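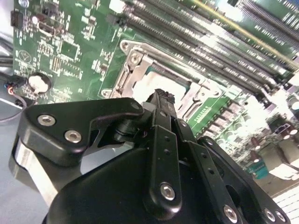
**开放日可以看到什么？**

可以看到机械臂在工作台上拆装电脑主板的完整流程，由当班工程师操作和讲解，一场八十分钟。参观者不需要有技术背景，讲解用中文，必要时有英文补充。

## 关于 Kakico

Kakico 是一家做电子产品拆装自动化的公司，厂房和办公室都在 Trarnonero 产业园北侧的一栋两层楼里。一楼是装配间、来料仓和展示区，二楼是软件组和会议室。

我们的业务分两块。一块是给维修厂和回收厂做拆装工作站，处理对象以台式机主板为主，也接电源板和控制板。另一块是培训，给职业学校的学生和客户厂里的操作员上课。两块业务用的是同一批设备，培训时间安排在生产任务之外。

公司由 Priya Lyons 和 Natnael Alemneh 创办。Priya 原来做主板返修，Natnael 做机械设计。最早的工作站装在一间租来的仓库里，只做一件事，就是把内存条从插槽里取出来。后来客户要求增加的动作多了，比如取纽扣电池、拔线缆、开合处理器插座的压杆，工作站才慢慢变成现在的样子。

## 为什么办开放日

一开始是为了客户验收。客户派人来看设备，一次来两三个人，每次都要停下手里的工作专门讲一遍。Meron Gebreyes 接手对外联络以后，把这些零散的来访合并到固定的场次，并且对学校和附近居民开放。现在每场最多接待 23 人，再多的话，后排就看不清台面了。

开放日在三月、六月和十月举行，上午十点开始。八月厂里检修设备，不接待参观。

## 参观流程

到达后先在门厅登记，领访客牌，穿鞋套和防静电外套。长发请扎起来，手表和手链请放进门厅的柜子。包可以带进展示区，不能带进装配间。

第一部分在展示区，由 Meron 介绍公司和当天的安排。墙边的架子上放着历年换下来的夹爪手指，可以拿在手里看。早期的手指比较宽，伸进插槽之间会碰到旁边的元件，后来一版比一版窄。参观者对这一架零件的兴趣常常超过设备本身，所以我们给这里多留了一些时间。

第二部分在装配间，看 Bogale 工作站运行。Bogale 是我们自己的工作站型号，包括一条机械臂、一个两指夹爪和一套视觉软件，腕部带一个小相机，画面同步显示在旁边的屏幕上。演示由 Kwame Appiah 负责，内容按当天的工单定，通常是下面几项：

- 识别主板型号，确定摆放角度；
- 夹取小零件，移动到处理器插座上方的指定位置；
- 从内存插槽中取出内存条；
- 取出纽扣电池，放入回收盒。

主板不一定要摆正。客户送来的板子尺寸不一，操作员随手放下就是斜的，软件先找几个固定的特征点，再换算角度。Kwame 会请一位参观者上前换一个摆法，然后再运行一次。

演示用的是真实来料，有时会失败。零件夹歪了，或者反光太强找不到边缘，机械臂会停下来报警，由工程师处理之后继续。金属件和浅色表面在强光下容易过曝，这个问题软件组还在改。演示中途停机的时候，Kwame 会把报警界面打开，讲一下停在哪一步。

第三部分在培训教室。Drita Yordanov 带大家用手动模式操作一台小型机械臂，任务是把一个小塑料件从左边托盘移到右边托盘。学生团体做这一项的时间可以延长，需要在预约时说明。

最后二十分钟提问。问得比较多的是价格、维护周期和能不能处理笔记本主板。价格按工位配置报价，参观结束后可以单独谈。维护方面，夹爪手指运行 700 小时检查一次，螺丝松动和表面磨损是主要检查项目。笔记本主板目前只在实验室里做，没有交付给客户。

## 学校合作

Ziledar 是我们和职业学校一起办的课程，名字沿用了最早那间仓库所在的街名。课程共 80 课时，一半在学校上，一半在我们这里上，内容包括静电防护、主板结构、夹具更换和简单的路径示教。教材由 Drita 编写，每学期修订一次。

参加课程的学生要先学会用手拆装一块主板，再上机械臂。这个顺序是 Priya 定的。她在返修台上带过不少新人，认为没有亲手压过插座压杆的人，很难判断机器用的力是大了还是小了。

学校如果想先了解课程，可以从开放日开始。带队老师可以提前一天过来走一遍流程，也可以把学生的问题先发给我们。去年有一所学校寄来了自己的报废主板，我们把它们排进了当天的演示，学生看到的就是自己学校机房里换下来的板子。以后有学校想这样做，我们也可以安排，板子请提前两周寄到，电容鼓包或有液体残留的请不要寄。

## 团队

**Priya Lyons**，联合创始人，负责客户项目和工艺。

**Natnael Alemneh**，联合创始人，负责机械设计。夹爪的图纸都由他审核。

**Meron Gebreyes**，对外联络，开放日预约请找她。

**Kwame Appiah**，现场工程师，负责工作站调试和演示。

**Drita Yordanov**，培训主管，负责 Ziledar 课程。

## 预约和到访

开放日免费，需要预约。个人参观填写网站上的表格即可，团体请由一位联系人统一登记，写明人数、年龄段和希望看的内容。十二岁以下的孩子要有成年人陪同，可以进展示区和培训教室，装配间只能隔着玻璃看。

装配间内可以拍照，不要用闪光灯，闪光会影响相机识别。贴有客户标签的料箱请不要拍。

从产业园北门进来步行 800 米，沿路有指示牌。楼前车位不多，大巴请停在园区公共停车场。一楼有无障碍卫生间，二楼没有电梯，参观路线全部在一楼。

如果当天临时取消，请在上午九点前通知 Meron，空出的名额会给候补的人。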